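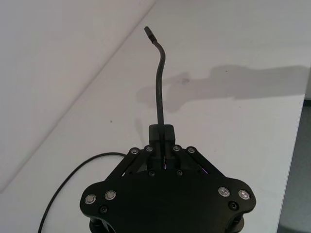 The Valtum gripper with a thin flexible rod in its jaws, over the white table.

Valtum Two-Finger Gripper Review: It Can Hold the Stick
2 June 2023

I have wanted a machine to do my chores since I was old enough to be assigned any. So when Valtum started selling its tabletop arm to regular people with regular credit cards, I put down $1823 and cleared my calendar for a life of leisure. The calendar has since filled back up.

The arm comes in one box and the gripper in another, and the gripper is the part I want to talk about, as it's the part that touches your stuff. Every robot video you've ever seen is a video about an arm swinging gracefully through the air. Swinging through the air is not a chore. Chores happen in the last inch, where something has to be pinched, turned, wiped or let go of, and that last inch is the gripper's whole job.

What you get

Black parts, mostly. The fingers run on linkages, flat bars with pivots, and they close on a small pair of pads. Everything sits on a wide flat plate with rounded lobes, and the fasteners are right out in the open. I like this. I took mine apart twice in the first month and only the second time was on purpose. The hex sockets take ordinary keys, and no screw stripped on me. The Grokon gripper I reviewed last December hid its screws under glued caps, and I am still finding pieces of those caps in the rug.

There's a cable that loops out to the side of the gripper in a big lazy arc. It works fine until the wrist turns, at which point it becomes a second, untrained arm. It took down a salt shaker and a full cup of pens in my first week. I eventually held it back with a hair tie, and I'd ask Valtum to put one in the box.

Setup

The manual says an afternoon. My afternoon ended the next morning. The app found the arm right away and then refused to believe there was a gripper on it until I had installed an update, restarted everything, and installed what I'm fairly sure was the same update. After that it behaved. You teach it a move by dragging the arm through it by hand, and then it plays the move back, a little slower and with less conviction.

Holding a thin thing

I started with the flexible rod, as it seemed like the easiest test on the list. Grab a skinny rod, keep it upright, don't drop it. The Valtum is good at this. The pads meet square, the rod stays clamped, and I never had to wrap tape around anything to fatten it up.

The trouble is at the other end. A rod like that bends partway up, so the tip isn't where the gripper points. You and I handle this without thinking. We look at the tip, we move our hand, and the tip goes where we want. The arm knows precisely where its own fingers are and has no opinion about anything above them. I asked it to touch the tip to a pencil mark on the table and it kept missing to the same side, with total confidence, like my uncle giving directions. You can correct for the bend by hand in the app. Then you regrip, the rod sits a little differently, and you get to correct it again.

If you're wondering what this has to do with housework, go look in your kitchen drawers. Bottle brush, duster, straw, the wire thing for unclogging the sink. Half of cleaning is steering a floppy object from one end.

Dusting

I gave it a cheap duster and one shelf. It dusted the front of the shelf beautifully. It dusted the same strip of shelf each time, and the back stayed as it was. When I moved a picture frame two inches to the left, it dusted the picture frame onto the floor.

Wiping the counter

Better than I expected. A folded cloth in the pads, a back-and-forth path, and it'll go as long as you like without complaining. It doesn't know if the counter is clean. It will spread jam with the same calm it brings to removing it. I finished each session by wiping the counter.

Laundry

No. I tried a sock. It picked up the sock. I would like to leave laundry there.

Sorting screws

My neighbor's shop has a bench drawer full of mixed hardware, so the arm spent a weekend over there. With parts laid out neatly in rows, it moved them into bins all day and I got to drink coffee and feel like management. But laying them out neatly in rows is most of the work of sorting screws. With the parts in a heap, it pinched two at once or none at all. The shop still uses a person, and the person was not worried.

How it stacks up

The Flelumell arm sells for $2532 with a camera that tries to find objects for you. It did better with my heap of screws and worse with the rod, which it mostly couldn't see. The Rutherford kit is $1494 and you build it yourself, so add the cost of a weekend and possibly a marriage. Its pads are softer and it was kinder to eggs. It also sagged when I left it holding anything for an hour. For straight pinching of small, skinny items, the Valtum beats both.

Should you buy it

If you have one dull motion to repeat, with the same part in the same spot every time, yes. That covers a good number of workbenches, and I can see a small shop getting its money back. If you like tinkering, also yes, and buy spare pads while you're at it – mine showed wear by the second month.

If you want your house cleaned, keep the money. I've had this thing for a season and I've spent more time cleaning up around it than it has spent cleaning. It holds a stick as well as I do and has never once asked for a break. I still do the dusting.

Rating: 2 stars as a housekeeper out of five. Four as a clamp.

Pros: solid grip on thin items, screws you can get at, quiet.
Cons: the cable, the app, the sock.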